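Progress report to the Fondari Fund
Household linen and bedding project, Trasby guest houses
Prepared by Jana Hamann, project lead
21 December 2023

Period covered

The report covers the work done since the first payment came through in August. It follows the headings in the grant agreement. Spending is at the end.

Summary

The sorting stage is finished in both houses. The bedding stage is finished in the Görtz Street house and a little over half done in the Mill Lane house. Training for residents has started but is behind where we said it would be. We are asking for one small change to the budget, explained below, and no extra money.

Sorting and washing

When we applied, we estimated that the two houses held 900 pieces of bed linen, clothing and loose cloth left in cupboards over the years. The final tally was 1,080. Most of the difference came from the attic in the Mill Lane house, which had not been opened when Hermenegildo Chávez did the first walk-through.

Everything was sorted into keep, mend, pass on and rags. Bastian Gerlach ran the sorting table and kept the ledger. Washing was done in the house machines at first, then at the Movik laundry when the dryer in Görtz Street broke down. The repair took longer than promised and we lost two weeks. The Movik invoices are in the folder you already have access to.

The mend pile is larger than we planned for. Much of it is good cloth with a worn hem or a missing button, and Seidu Opoku has been working through it in the evenings. He expects to finish by spring. We have stopped adding to the pile and anything new that needs more than a simple hem goes to rags.

Beds and bedding

The Görtz Street house has a full set for every bed: two sheets, a blanket, a pillow and a spare cover. Labels are sewn in at the corner with the room number. In the Mill Lane house, 9 beds are still waiting for second sheets. These were ordered with the first batch but arrived in the wrong size and went back. The supplier has confirmed the replacement order.

We changed our plan on mattress covers. The proposal said one type for all rooms. Residents told us in the first house meeting that they wanted to keep using their own mats and sheets on top, so we now supply the plain cover and leave the rest to them. It costs less and there have been fewer complaints about heat.

Folding and storage sessions

The proposal promised a short session in each house on folding, storing and looking after clothes in a shared room. Kai Nolte has been leading these. He works in the bedrooms with one or two people at a time, on the bed itself, with whatever clothes they have to hand. A group session in the dining room was tried once and was too crowded for anyone to get at the table.

The order of work is the same each time. Clothes come out onto the bed, loose cloths are shaken out and laid flat, and folded pieces go to one side until there is enough for a shelf.
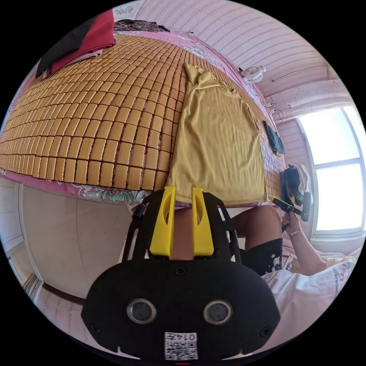

Small soft items take the most time. Shirts and trousers hold a fold, but light cloths slide and bunch, and people tend to push them to the back of the shelf. Kai now starts with those while everyone is fresh and leaves the heavier garments for last. He has also dropped the printed handout – people were not reading it – and spends the time on a second round of practice.

So far all rooms in Görtz Street have had a session. Mill Lane has had four and the rest are booked for the new year. This is the part of the project that is behind schedule, mainly due to the lost weeks in the fall when the same people were carrying laundry back and forth.

Shelving

Shelves are up in every room in Görtz Street. In Mill Lane two of the upstairs walls are too soft to take brackets and we will use freestanding units there. Hermenegildo has priced these and they fit inside the existing line.

Spending

Spending is on track apart from laundry, which is over by $900 on account of the dryer. Mattress covers are under by more than that. We ask for your approval to move $900 from covers to laundry. The total does not change.

Next period

Finish the remaining sessions in Mill Lane. Put in the second sheets when they arrive. Close the mend pile and hand the passed-on clothing to the two charities named in the proposal. Bastian will send the updated ledger with the next report, along with the sign-off sheets from both houses.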